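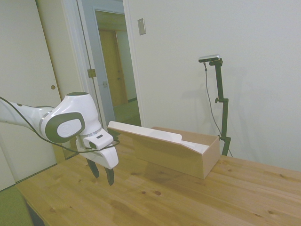 Arm, box with the white board, camera on its stand at the back.

Is the Arudari task kit worth it if you already own an arm?
Asked 2024-09-13 in Kits and Add-ons

I have an arm and a two-finger gripper set up on a pine table at home. What I don't have is anything for it to do. So far it mostly waves at the closet.

Arudari sells a kit with a wooden box, a slanted board that goes in the top, a set of small parts and a year of their Plomatia software for 200 dollars. I've been trying it on a 7 day loan and I can't decide. The box is nice. It is also a box. Does the software earn the rest of the price, or should I go to the lumber aisle?

3 answers

Answer 1 (accepted)
Bought mine in February. The wood parts you could make in an afternoon if you own a saw and are patient with it. What you pay for is Plomatia knowing the exact size of the box, so camera setup took me 20 minutes. With my homemade version it took a weekend and some language.

Two complaints. The board can shift if the gripper leans on it, and the software then carries on with great confidence in the wrong place. A strip of double-sided tape fixed that. Also, the manual runs 38 pages and the part on gripper speed is one sentence long. Start slow.

If you plan to run the stock tasks, buy it. If you only want a target to practice on, skip it.

Also, tie that cable to the arm in a few more places before you run anything with a big wrist turn. I lost a connector that way and the replacement wasn't cheap.

Answer 2
Look at the Prado kit too. Less pretty, but the files are open and you can change the box size. Support is a forum where the same question gets asked every month – I have asked it twice myself.

Answer 3
Plelgate used to rent these by the month, not sure if they still do. I never had one. My arm is a different make so I don't know if any of this applies.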